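Print | Email | 3 min read

# Skikia cup-to-bin, simulated split

Hi! I'm Khrystyna-Mariia Semeniuk and I look after this dataset. It's the rendered half of the Symonenko project (the real-arm half lives in its own repo), and I put it together to find out how far a policy trained purely in sim would get on one dull little chore: cup into bin.

## What's inside

- 600 episodes, 500 for training and the rest held out
- RGB from one fixed camera, plus joint states and hand commands
- a text instruction per episode, all in Canadian spelling (sorry, "gray" people)

I kept the background plain on purpose — grey wall, pale table, teal bin — so colour wouldn't be doing the hard work.

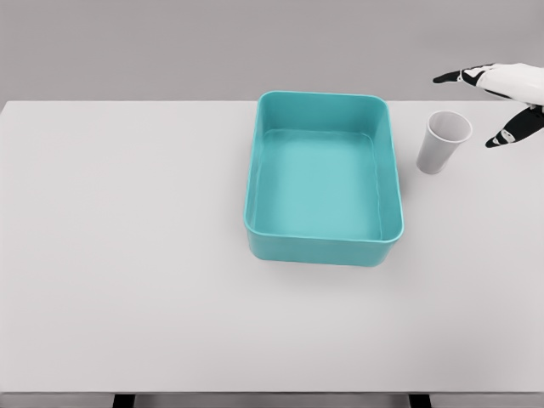 Hand open beside the cup in the first one, cup held over the bin in the second.
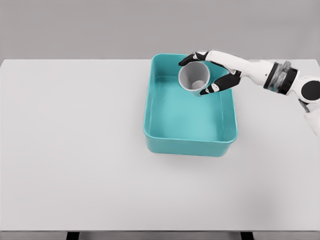 ## What I found

Training for 2,000 steps got me a decent reach and a pretty hopeless release. Emiliano Palacios suggested weighting the last bit of each episode more heavily, and that helped heaps! The config is `zoder_late.yaml`.

## Known gripes

Episode 265 has a duplicated timestamp. Skip it for now, I'll fix it in the June release.

4 comments | 11 shares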